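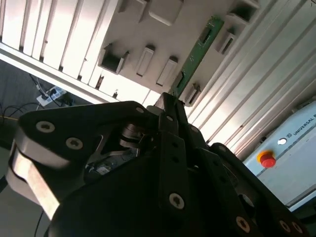
From: Raffaele De Luca
Date: Apr 17, 2026
Subject: Re: Moving the list archive to Wevlow

On the Wevlow plan, Negri wrote:

> They'll host the whole archive free for the first 15 months and
> after that it's 50 a month, search included. I can't see a
> downside. We could switch it over next week.

I can. We had the same pitch from Clilitz, and in October they changed the terms and gave us four days to get our messages out. Some of the attachments from the Catine years never came back. "Free for the first 15 months" tells me when the bill starts and very little else.

Has anyone asked what format we get if we leave? Their help page says "full export", which could mean mbox or could mean 800 separate web pages with the dates stripped off. I'd want to see one before agreeing to anything.

I'm not convinced by the search either. I tried their demo with three words from a thread I know well and got adverts.

The dull option is a second-hand desktop and a disk kept in another building. Plain text needs very little computer.

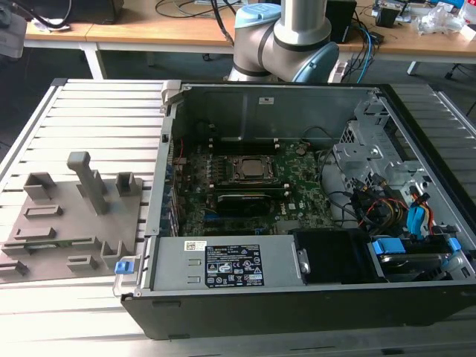 Dell tower, side panel off.

I know the objection is that somebody has to look after it. Somebody had to look after Clilitz too, and we only found out who when it broke.

Please don't switch anything next week.

Raffaele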